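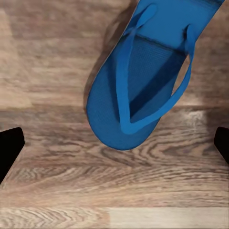

Kelly Sowerby wrote in to ask whether we ever get tired of other people's breakups, and whether anyone here has a real job. She reads us every morning before work, she added, and would like the answer before Monday.

No, and sort of.

About Evwood

Evwood is a celebrity news and gossip site. We cover who is dating, who has stopped, who has deleted the photos, and who has put the photos back up a week later with a heart in the caption. We also do red carpets, reality TV recaps and the occasional baby name, on which we try to keep our faces straight.

The site started one May as an email between Shanthi Wijesinghe and Kyung-hwa Min, who worked at the same dental supply company and had strong feelings about a singing competition. The email went to 11 people. Eight of them replied asking to be taken off it. The other three forwarded it, and here we are, with an office above a nail salon and a coffee machine that works on the left side.

Who does what

Shanthi Wijesinghe, editor. Reads everything before it goes up and takes out most of the exclamation points. Has been blocked by two former boy band members and will tell you which ones if you buy her lunch.

Kyung-hwa Min, reality TV. Watches all of it, including the reunion specials and the one with the boats. Wrote our 100 Worst Proposals list, which still brings in more readers than anything we've done since. We've made our peace with that.

A-yeong Won, music and K-dramas. No relation to Won, the hair care company that advertises with us, although she gets their mail.

Seul-gi Seo, weekends and award shows. If a story went up at 3 a.m. with no typos in it, that was Seul-gi. If it had typos, it was Shanthi covering for Seul-gi.

How we work

We don't pay for photos taken over somebody's fence. We don't write about anyone's kids unless the parent has posted about them first, and even then we keep it short. When we say "a source," we mean a person we've spoken to. When we say "fans think," we mean we spent an afternoon in the comments.

We get things wrong. We once announced the engagement of two people who were brother and sister (in our defense, it was a very long hug). Corrections go at the top of the story, in the same size type as the mistake.

Who owns us

Evwood is owned by Flarcombe, a small publisher that also puts out a crossword magazine and Kivunance, a newsletter for people planning cruises. Flarcombe leaves us alone, apart from a yearly request that we write more about cruises.

Tips, complaints, invitations

Use the contact form. A tip with a name attached gets read first. Publicists, please stop writing "just circling back" on the same day you wrote the first time. Kelly, Shanthi would like it known that she used to sell dental mirrors.

This page was last updated Thu 14 November.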